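12/07/2024 - Dultdale bindery notebook

Paste again. I know, I know, I said on the last page I was done writing about paste, but the warm weather has changed everything and I want this down before I forget which jar was which.

The old recipe (the one on the card inside the cupboard door) came out lumpy on Tuesday and I blamed the flour. Wrong! Rekha Naidu stood over me this morning while I made another batch and spotted it straight away: I was tipping the starch into water that had been sitting in the kettle, so it started to cook before it was mixed in. Cold water from the tap, whisk it until it looks like single cream, leave it alone for a bit, and only then put it on the heat. She also made me stir with the flat wooden spoon instead of the round one so it gets into the corners of the pan. The difference is silly. It went from milky to see-through all at once, and I kept going for 40 minutes on the lowest ring, and my arm is still complaining.

Sieved it twice through the horsehair sieve once it had cooled. Jar A is straight from the sieve, jar B is let down with water for the tissue. Please don't top up B from A without telling me, whoever you are, I've put tape on the lids.

On to the Grida ledgers. The first volume is further gone than it looked in the wrapper. The spine leather is powdery all the way down and comes off on your fingers like cocoa, and the front board is hanging on by one cord and good intentions. I lifted the old spine with the thin knife, very slowly, and got it away in two pieces, with most of the title still on the bigger one. Both are between blotters in the left-hand drawer. The old linings were a horror - newspaper, then brown paper, then what I think is hide glue laid on with a trowel. I put a poultice on with the stiff end of yesterday's paste and scraped the softened glue off with the bone folder. Slow but safe. Still some left near the tail, and I would rather leave it than go through to the folds.

Sewing is sound, which cheered me up no end. A few loose sections near the front, and I tipped those in with a narrow strip of paste and left them under the small weight. First lining of Japanese tissue went on with jar B and lay down beautifully, hardly a bubble. Two layers of that and then cotton, I think. Ľubomír Kolář wants linen, he always wants linen, but the joints on these need to open flat for the scanning people and linen is going to fight us. We agreed to make up a dummy each and see whose opens better. (Mine will.)

Leather: the Doležal skins have come and the colour is closer than I dared hope, a sort of tired brown with a bit of red under it. Flesh side is quite loose towards the belly, so cut the spines from along the backbone and keep the edges for corners. I pared a scrap and it took an edge well until I got greedy and went straight through. Strop the knife every few strokes! I write this every time and I never do it.

Tried the Wutik dye on an offcut to bring the new leather down a shade. One coat does nothing you'd notice. With the second it goes too dark on the grain side but then lifts a bit when buffed, so I'm leaving the strip by the window over the weekend and will look at it with fresh eyes. If it still seems too red we could try it thinned.

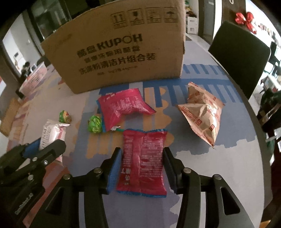 Big KUPOH carton and snack packets on the patterned table.

Pressing notes, mainly for Ľubomír: the big press is sticking on the downstroke again, right at the point where you want to feel what you're doing. I wiped the screw and put a little wax on and it's better. Don't use oil, it got onto a set of boards in spring and I had to cut new ones. The felts are drying on the rack and should not be folded, they crease and then the crease prints.

Also the boards I laminated on Wednesday have warped, towards the paper side. I lined one face and not the other, like a beginner. Have dampened the bare side and put them back under weight with fresh blotters, change those before you go home if you're in after me.

Still to do on volume one: second tissue, cotton, trim the squares, tie down the headbands (the tail one is missing half its silk, I want to match the green and we've only got a bluish one). Need more blotter, need a new blade for the small guillotine, need to find the good dividers, which were on my bench and now aren't.

Dultdale bindery notebook | Contact the bench | © Dultdale bindery | Back to top
We use cookies to remember your settings on this site. Accept / Manage cookies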